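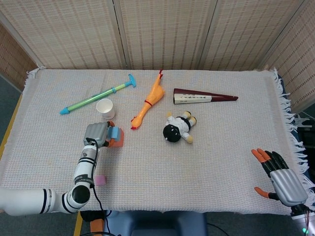 Left hand at the orange and light-blue blocks, right hand open.

I get asked a lot how I set up the two-arm table at Garham after a hand has been off for service, so I finally wrote it down (thanks to Fabrice Gautier for nagging me!). Plan on roughly 50 minutes the first time. It goes a lot quicker once your hands know the routine.

1. Park both arms and cut the power before you touch any screws. Wipe the fingertips with a damp cloth and let them dry. Any tip that feels slick or has a nick in it gets swapped.

2. Follow the cable from the hand all the way down the arm. You want enough slack to bend the wrist fully both ways, but not a loop big enough to drag across the table and sweep your toys onto the floor. Ask me how I know.

3. Pull the cloth flat. I like a textured one - foam blocks don't skate around on it the way they do on a bare top.

4. Power up, home both arms, then open and close each hand a few times with nothing in it. Listen for clicking. If a finger lags, redo its zero before going on.

5. Now try a foam cube. Start with a light grip, lift a little, hold, and put it back. Bring the force up in small steps until it stops slipping.
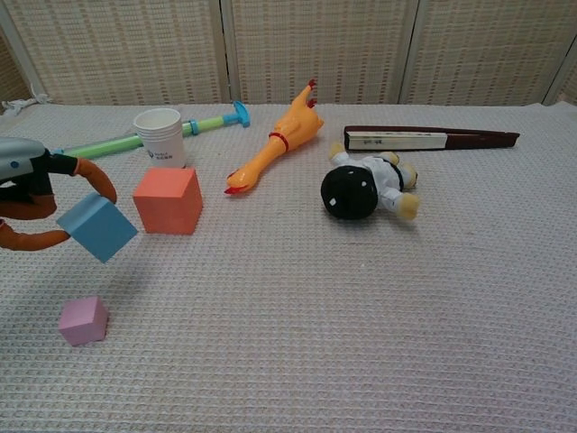 Blue cube pinched between two orange fingers, clear of the cloth.

A tilted cube is fine by me as long as it stays put. If it keeps turning in the grip, I move the approach point closer to the middle and try again.

Save the settings under a new name when you're happy, and leave the old file alone for a week or so.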